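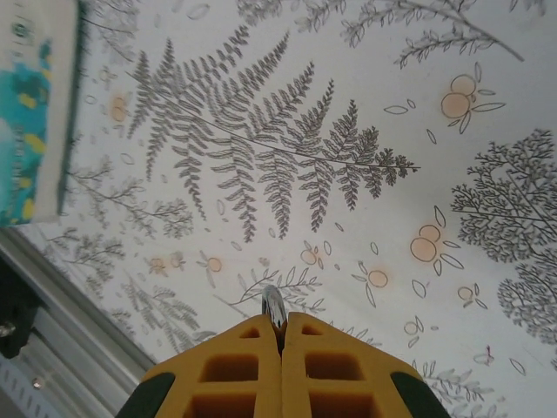 Figure 3. Wrist camera view with the gripper closed on a small metal part over the printed cover.

Section 5. Running the station on an open day

This section covers the table-top pick demonstration as run by the Udmont workshop at open days. It assumes that the arm is already bolted down and that the Rallon control software starts without errors. For first-time installation, see Section 2.

5.1 Before visitors arrive

1. Lay the printed cover over the work surface and pull it flat. Creases deeper than a finger pad will catch the tips on a low approach.

2. Check that the cover stops short of the metal rail. Fabric or film caught under the rail shifts during the run and takes the parts with it.

3. Inspect both yellow fingers. Look into the cutouts for grit and stray parts. Clear them with a dry brush.

4. Press each dark rubber pad by hand. Replace any pad that lifts at a corner.

5. Close the gripper fully and look at the seam on the wrist camera view. The fingers should meet along their length. If a wedge of light shows at one end, repeat the finger alignment in Section 2.

6. Set the speed limit to DEMO. The setting does not survive a restart.

NOTE: The patterned cover is used on purpose. The Skorau detection profile was tuned on plain gray, and visitors reasonably ask how it does on something busier. Orange circles in the print may be reported as candidate parts. Raise the match threshold by two steps before changing anything else.

5.2 Running the demonstration

1. Place one metal part on the cover, inside the reach area. Keep it clear of books, boxes and other flat objects.

2. Announce the move, then press START.

3. Let the arm complete its approach. On the monitor, the tip of the part should show ahead of the closed fingers, as in Figure 3.

4. Wait for HOLD to light before the lift. If HOLD does not light within three seconds, press STOP and open the gripper from the panel.

5. After five picks, pause and recheck the pads.

CAUTION: Small polished parts return a strong highlight. Under direct sun the highlight can hide the edge of the part, and the gripper may close beside it. Turn the table or lower the blind — do not correct this with exposure alone.

CAUTION: Visitors stay behind the floor line while the arm is powered. Parts are handed over at the Chae tray, never at the gripper.

5.3 Shutting down

1. Open the gripper and remove any part by hand.

2. Send the arm to PARK and wait for the brakes to engage.

3. Switch off at the panel, then at the wall.

4. Roll the cover with the print facing in. Folding leaves creases.

Section revised Sun 12 April.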